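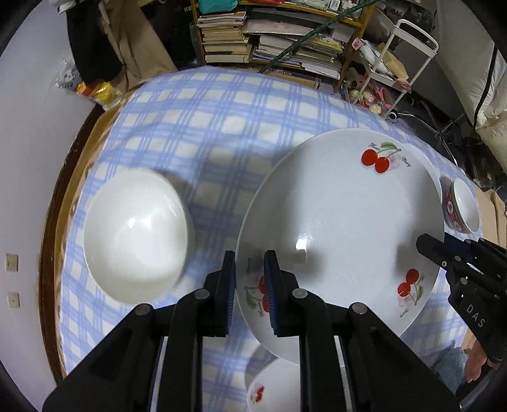
May 19, 2023
By Amparo Cuadros

The dish room at Huamán, the big family restaurant on the Brunport waterfront, has always been where new hires find out what they are made of. On a busy night close to 3,000 pieces of tableware come through, and until this spring every one of them was sorted and stacked by hand.

Now part of that job is being handed over to a pair of robot arms from Simau, a small company across town, and the folks who know the work best are doing the teaching. Staff take turns with hand-held grippers, picking up plates by the rim and setting them down again, so the arms can learn from the way they move.

"My wrists used to ache all the way home," said Dela Opoku, who has washed dishes there for 10 years and now spends two mornings a week on the lessons. "I'm glad to show it how – but I did ask what happens to us."

The owners say all 10 people in the dish room will keep their hours, with some moving over to prep and baking, and the arms start regular evening shifts in June.

Comments

harborgal: My son worked that dish room one summer and came home soaked every single night. Good for them!

T. from Brunport: Keeping hours is nice to hear, but for how long? I'd like to see it in writing.

pie_first: More people on baking? Then please bring back the lemon pie!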